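Products > Workcells and Benches > Planning and Purchasing

Hukevholm Tabletop Handling Cell
Order code HK-1263

The Hukevholm Tabletop Handling Cell is supplied by Nanayakkara for organizations that need robots to pick up, move and sort small household and grocery goods on a bench. It is sold to research departments, training centers and product testing groups. The information on this page is intended for staff who are preparing a purchase request or an annual equipment plan.

What is included

The standard cell comprises one arm, a two-finger gripper with black fingers, a small wrist camera, the support frame, a controller and the cabling between them. A printed installation guide and a safety guide are packed with the controller. The table is not included. Customers may use a table they already own, provided that it is level and carries a rating of at least 70 kg, or may order the Hukevholm bench top as a separate line item.

Goods, bins and other work items are not supplied. Departments should enter these in their own consumables budget and should expect to replace them during the year. Soft packaging such as snack and noodle wrappers wears out sooner than rigid plastic, and it is advisable to buy it in quantity at the start of a project.

Space and services

The cell requires a clear floor area of 3 m by 3 m, measured from the outer edge of the support frame. One grounded wall outlet must be available within reach of the controller. Compressed air is not required for the standard gripper. Desks may be placed in the same room, outside the marked floor area, and the position of windows should be noted on the site form so that camera settings can be prepared before delivery.

Doorways on the delivery route must be at least 900 mm wide. Where this cannot be met, the frame can be shipped in sections. Assembly on site is then charged as an additional service and must appear on the original order.

Budget planning

Purchasing staff are asked to divide the request into the following lines:

Base cell (arm, gripper, wrist camera, frame, controller)
Bench top, if required
Second arm, if required
Delivery and assembly
Operator training
Service agreement, years two and three
Spare gripper fingers
Bins, work items and packaging

The base cell carries a warranty of one year. Service agreements are quoted at the time of purchase and cannot be added at the same rate after the warranty has ended. Gripper fingers are treated as wear parts and are excluded from both the warranty and the service agreement.

Customers planning a second arm at a later date should order the wide support frame from the outset. The standard frame cannot be extended.

Selecting work items

The choice of work items affects the gripper finger set to be ordered. Smooth rigid containers can be handled with the standard fingers. Crinkled packets, thin handles and items that lean against one another in a shared bin may call for the padded set. A sample list of the items to be handled should be attached to the request, with the dimensions of the largest and smallest. 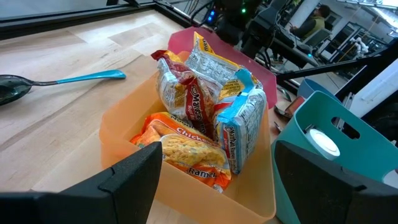 Four packets of instant ramen in an orange bin, between the open gripper fingers.

Bins with thin walls and rounded corners are acceptable. Bins should be light enough to be exchanged by hand and should be of a color that contrasts with the bench top. Flatware and other slender items should be listed separately on the sample list, as they are assessed one at a time.

Ordering and lead time

Quotations are prepared by Elaine Sales, Equipment Planning. Questions concerning floor loading, power supply or room layout should be addressed to Janaka Sikder, Site Preparation. Orders confirmed with a complete site form are scheduled for delivery from January. Incomplete forms are returned to the requesting department and the order is held until they are received again.

Existing users of the Plotico controller may request a reduced package without the controller. Compatibility with the Skukov frame series is under review and should not be assumed in current budgets.

Page revised 11 November 2018

Contact Nanayakkara Equipment Planning | Terms of Sale | © 2018 Nanayakkara. All rights reserved. | Back to top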